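Learning Department — Family Guides
Updated Tuesday, August 25, 2026

# How Does an Old House Become a Museum?

Some houses are so old, or so unusual, that people decide to keep them for everyone to visit. We call such a place a house museum. This guide explains how a family home becomes a museum, and it uses our own house, Rillstead, to show the steps.

## First, what is a house museum?

Most museums are buildings that hold collections. In a house museum, the building is part of the collection too. The stairs, the doors, the wallpaper, and even the kitchen sink are looked after with the same care as a painting.

Rillstead stands on a hill outside the town of Brollton. It was built for the Laaksonen family, who owned a paper mill on the river. The family lived in the house for three generations. After that it was a school for a short time, and then it stood closed for many years.

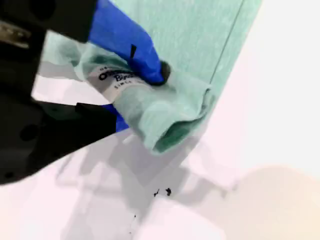
*Photo: Rillstead Learning Department*

## Who decides that a house should be saved?

Anyone can suggest it. A person writes to the town or the state and explains why the house matters. Perhaps it was built in a way that is rarely seen now, or something important happened there.

Experts then visit the house and read old records. These may include:

- maps that show when the house was built
- letters and diaries
- bills from carpenters and painters
- family photographs

If the experts agree, the house may be placed on a list of historic places. Being on a list does not always protect a house completely. The rules are different from place to place, and you can ask at your town hall what they are where you live.

## Repair or restore?

These two words sound alike, but they do not mean the same thing. To **repair** something is to mend what is broken. To **restore** something is to bring it back to the way it looked at a certain time.

Choosing that time can be difficult. The Laaksonen family changed the dining room more than once. It was green, then cream, then covered in striped paper. The museum chose the striped paper, and a small square of the green paint was left showing beside the door. Please look for it when you visit.

The roof came first, before any of the rooms. Rain does more harm to an old house than almost anything else. The house has 174 windows and doors, and each one was given a number so that it could go back in its own place after mending.

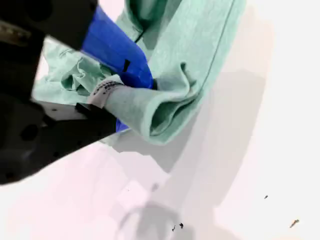

## How are the objects looked after?

Every object in the house has a record. The record tells what the object is, what it is made of, and where it belongs. Rillstead keeps records for almost 2000 objects, and 553 of them are books from the family library.

Light is a problem for many old things. It fades curtains, carpets, and ink, and the fading cannot be undone. For this reason the blinds at Rillstead are often lowered, and some rooms may seem dim when you first walk in. Your eyes will adjust after a minute or two.

Insects are watched for as well. Moths lay their eggs in wool, and the young moths eat it.

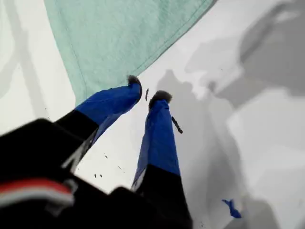 Mice, dust, and damp air can also cause damage. The staff check each room on a regular schedule and write down what they find — even when they find nothing at all.

## Why can't I touch things?

Clean hands still carry a little oil and salt. One touch may leave no mark that you can see. When many visitors touch the same chair, the wood grows dark and the cloth wears thin. Ropes show where the path ends.

Some things at Rillstead may be handled. The blue trunk in the nursery holds copies of old toys, and you may open it and play with everything inside.

## Words to know

**Archive:** a place where old papers are kept safe.

**Conservator:** a person trained to care for old objects and mend them.

**Estate:** a large house together with its land.

**Heirloom:** an object passed down through a family.

## Before your visit

Children under 12 must be with an adult. Large bags are left at the front desk. Pencils may be used in the rooms, but pens may not. Drawing sheets are free at the desk and may be taken home.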